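Surface Care Tester, Part-Time — Fusteck, Paisan Street Workshop

We are hiring one person to find out whether our furniture advice is any good. 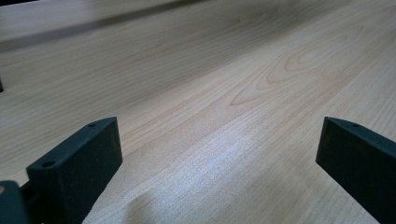 Pale tabletop with a straight grain and one set of arches. Glare like this is part of the job.

Fusteck repairs, refinishes and resells household tables. We also send every customer home with a care sheet, and we have become uneasy about the care sheet. It has grown over the years to 47 separate pieces of advice. Some came from people who used to work here. Some came off the back of a can. A few contradict each other, and at least one tells you to do something with cold tea that none of us has ever tried.

We want someone to work through the sheet, line by line, on real tabletops, and tell us which lines to keep. If most of it turns out to be folklore, we'd like to know that before we print another batch.

What the work is

You will be given a tabletop, a claim, and whatever the claim says you need. You'll do what the sheet says, leave it alone for as long as the sheet says, and then write down what you see. After that you'll do the same thing with plain water and a cloth and write down what you see again. The second half is the part people tend to skip, and we will notice if you skip it.

Claims currently waiting include:

Rubbing with the grain leaves fewer marks than rubbing across it. (Everybody says so. Fine, show us.)

Mayonnaise lifts white rings.

A walnut rubbed over a scratch hides it. On dark wood, maybe. We have doubts about pale wood and want them tested.

Paste wax every season. Which season did we start counting from, and does the table care?

Coasters with cork bottoms are safe to leave out overnight.

Never put a laptop on a waxed top. No reason given on the sheet.

You will also spend a fair amount of time simply looking at wood under light. Pale tops are the hardest. A bright patch of glare can wash out the grain completely, and a shadow that falls across one end can look an awful lot like a stain. We have had a top come back for refinishing that had nothing wrong with it except the lamp it was standing under. You'll be expected to move your head, move the light, and look again before writing the word "damage" on anything.

What the work isn't

This is not a woodworking apprenticeship. You won't be cutting joints or running machines, and if that's what you're after, please don't take this job hoping it will drift that way. It won't. There is one refinishing bench and it's spoken for.

It isn't a content job either. We don't want videos of you gasping at a before and after. Your write-ups go into a binder and then, if they hold up, onto the care sheet in one or two plain sentences.

It isn't sales. Oltidov, the polish we stock by the register, will be tested like everything else. We make a little money on every bottle and we'd still like to know whether it beats a damp rag. If it doesn't, write that down.

Who we think would do well

Somebody who gets irritated by the phrase "brings out the natural beauty of the wood." What does it mean? Darker? Shinier? You should want to ask.

You should be able to describe a surface in ordinary words. Say we hand you a light top with thin, close grain lines running on a slant and a run of pointed arches off toward one corner. You should be able to tell us where those arches are, which way the points face, and whether the color is warmer there, without calling it "stunning." You don't need to name the species. In fact we'd prefer you didn't guess. Pale straight-grained wood gets called maple by people who like maple and birch by people who like birch, and half the time it's veneer and neither party has looked underneath.

You should be patient, in the dull sense of the word. Some of the tests take an hour. The one with the houseplant takes most of a month.

Your nose should work. Several of the older recipes involve vinegar, and one involves camphor. If strong smells bother you, tell us early and we'll talk about which tests you could take on.

You should be comfortable writing "no difference" forty times in a row if that's what happened. We had a short-term helper who found an improvement in every single trial, including two where we had given them the same plain water under different labels. Very nice person. Not much use to us.

Experience

We don't require any. We are a little wary of too much of it. People who have looked after furniture for a long time tend to know what works, and then they see it working. If you have that background, apply anyway, but be ready to tell us about something you used to believe and stopped believing, and why.

No degree, no certificate. Please don't list a personality type.

The practical part

Hours: four mornings a week, 8 a.m. to noon. The light in the front room is steadiest then. Afternoons it comes in low and makes every top look scratched.

Pay: $666 a week before taxes, paid every week, whether the tests go well or not. Nothing extra for positive results, obviously.

Length: we're offering this through August to begin with. If there are claims left at that point, and we expect there will be, we'll talk about carrying on. We aren't promising it.

Place: the Paisan Street workshop, front room, ground floor. There's one step at the street door and none at the side door. Street parking is bad. The bus stop on the corner is better than it looks on the map.

Physical side: you will be on your feet for most of a shift and bending over tables. You will not be asked to carry a full table on your own. The loose tops are heavier than they look, and we move those in pairs.

Supplies: cloths, gloves, lamps, waxes, oils and a stack of notebooks. Wear clothes you don't mind ruining. We have aprons but they aren't very good aprons.

About the last time we tried this

You may hear that we did this once already. We did, sort of. We mailed a questionnaire to past customers and asked them whether the care sheet had helped. We got 848 replies, which pleased us for a week or so, and then we read them. Nearly everyone said the sheet had helped. A good number of the same people wrote in the comments that they had lost the sheet, or never read it, or had given the table to a daughter. So we know that our customers are polite. We don't know anything about mayonnaise.

We also paid for a report from Hinent, a consulting outfit, and got back a nicely bound document recommending that we "align care messaging with customer values." You're welcome to read it on your breaks.

How to apply

Please don't send a cover letter. Send us one page, typed or handwritten, on the following:

Pick a table you have access to. Kitchen, desk, library, whatever. Look at it in one light, then in another. Tell us what changed and what stayed the same. Then tell us one thing you've been told about looking after a table like that, and how you would check it if you had a week and not much money.

That's the whole application. We read for whether you looked. Spelling mistakes are fine — ours is not a perfect sheet either. If your page tells us the table has a "rich patina," we will probably stop there.

Add a phone number and the mornings you could come in. Drop the page through the slot in the Paisan Street door or mail it to the workshop, marked SURFACE TESTER. We don't take these by email. The inbox is where the questionnaire replies went and we're still finding them.

If your page interests us, we'll ask you in for a paid trial morning. You'll get a pale top, a lamp, two unlabeled jars and a notebook. One of the jars may be water. Or both. We won't be telling you until you've written everything down.

Things people have asked already

Can I do this at home on my own tables? No. We need the same room and the same lamps.

Do you test on antiques? No, and please don't bring yours. The tops we use are ones we couldn't sell.

Will my name go on the care sheet? If you want it to. You might wait and see what the sheet says first.

Is the tea thing real? That would be your first week.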